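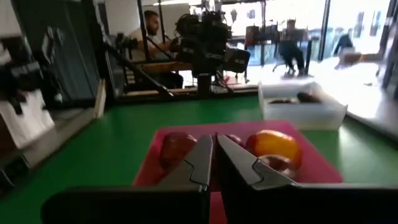
Figure 1. Apples on a red cutting board.

Home | Syllabus | Handouts | Contact

October
Prepared by Mireille Awwad

Unit 4: Browning in Cut Fruit

When fruit is sliced, enzymes in the damaged cells meet oxygen and brown pigments form. Acid slows the reaction — lemon juice is the usual choice in home kitchens. Students should read pages 19 to 27 before the laboratory session and bring a written definition of "enzyme." Questions about the reading should be sent to Leen Semaan.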